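Rendmont Tabletop Practice Kit, second edition -- with the rules booklet

Posted by Obed Amegashie in Kit Reviews

Quick one, I have a bench to clear before 4. Been using the Rendmont kit with our arm since January, mostly for pick and place, and mostly with the booklet open next to me. People keep asking if the booklet is worth it or just padding. Short version: buy it for the booklet.

Kit first. Grid cloth, foam cubes, pretend fruit and veg, a leaf dish, a lidded basket with a green lining. Paid 300 for the lot incl. shipping. Cloth creases if you fold it, so roll it. Cubes are soft, which is what you want when a grip goes wrong.

The booklet was put together by Efthymia Koutsoukos and Jianhua Ye. It isn't a standard and says so on page one. House rules for small benches, really. You still need the safety manual for your own arm. Going through the rules I used most.

Rule 1. Look at the fingers before you start

Open the gripper, point the wrist camera at something pale and plain, take a still. I skipped this for weeks. Dumb. Against a light background you see the finger tips, the state of the pad, any bit of stuff sitting on top. There's a tiny dark nub on my left fingertip and a rough edge on the pad, and I would of missed both with the cubes and cloth behind them. Also shows up specks, though whether they're on the lens or on the surface you have to check yourself.

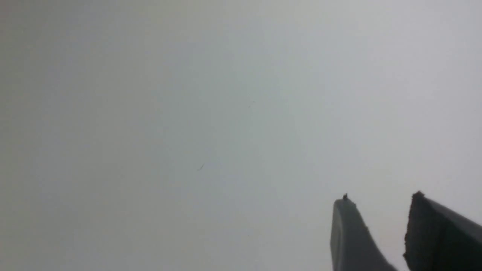
Rule 2. Leave a clear approach

The booklet wants open cloth between the gripper and whatever it's going for. Sounds obvious. The radish is the one that catches you out -- the body is easy, the leaves splay out sideways and take up more cloth than you planned for. Booklet says measure from the leaf tips. Agreed. I now put the yellow cube well past the leaves and the wrist view is much easier to read.

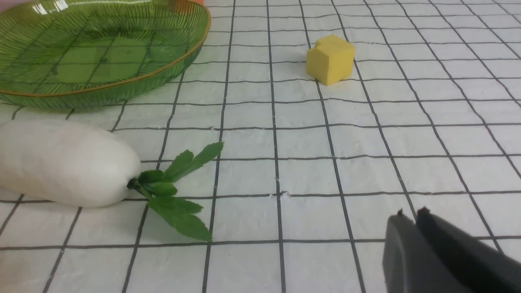

Wrist view: radish and leaves on the left, yellow cube farther back, open squares in between.

Rule 3. Lay out the whole table before anyone hits run

Best page in the booklet. Lid open and settled. Cord hanging where you can see it. Fruit on the dish, cubes out on the cloth with space around them. Then one still from the head camera, saved with the run. Evdokia Deligiannis does ours and she is strict about it, we have 954 of those now. Boring to collect, very handy when a run goes odd and everyone remembers the layout diffrently.

One gripe. The booklet has nothing on where to park the arm for this still. Ours often ends up in the shot as a dark blur over the table. Needs a line in the next edition.
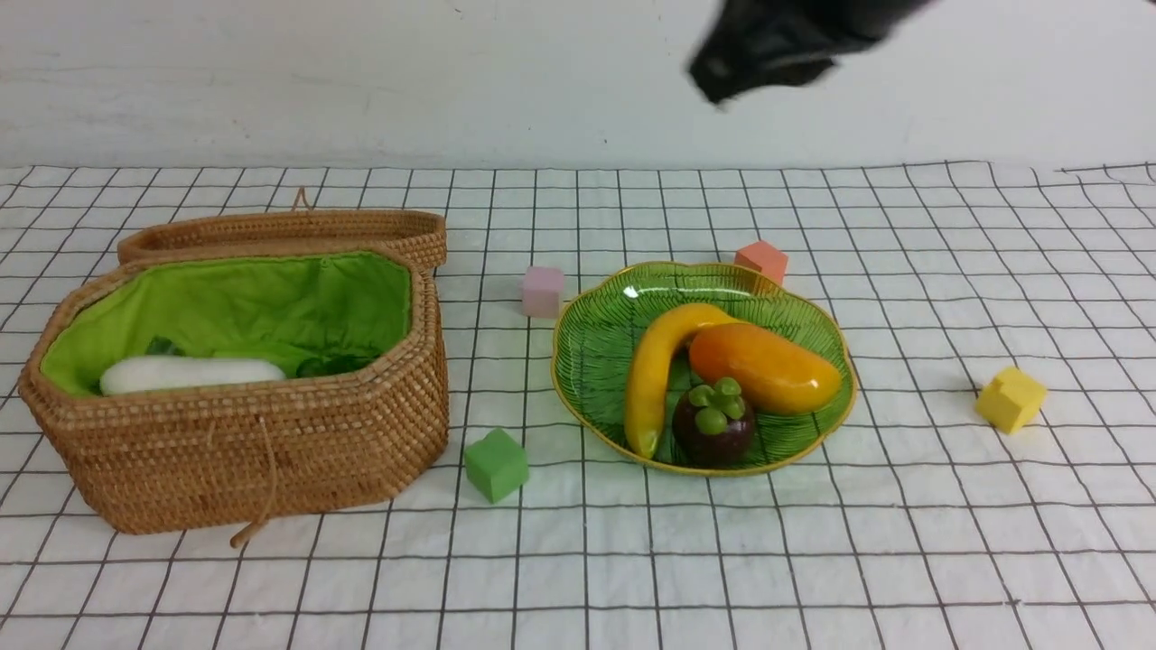 Rule 4. Loose cords count as obstacles

The basket has a thin cord down the front with a little knot at the end. Treat it like a solid object, says the booklet, and keep the fingers out of that column of squares. I'd go further and tie it up for beginners. From the wrist it's a pale line on tan weave, easy to miss, and a vision model may well miss it too. Half a page on this, should be a full one.
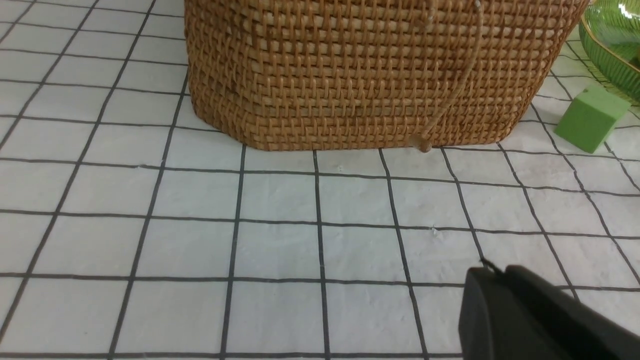 Cord side of the basket, green cube and dish off to the right.

Good: plain wording, short rules, grid makes it simple to put things back. Spiral bound so it lies flat.

Not so good: no parking rule, thin on cords, the log sheet is tiny. Nothing for two arms on one bench. Index is useless.

I also tried the Fluvance checklist cards. Nicer print, but written for big cells with fences. Didn't suit a table.

Four out of five. Would buy agian, and I'd get a spare cloth.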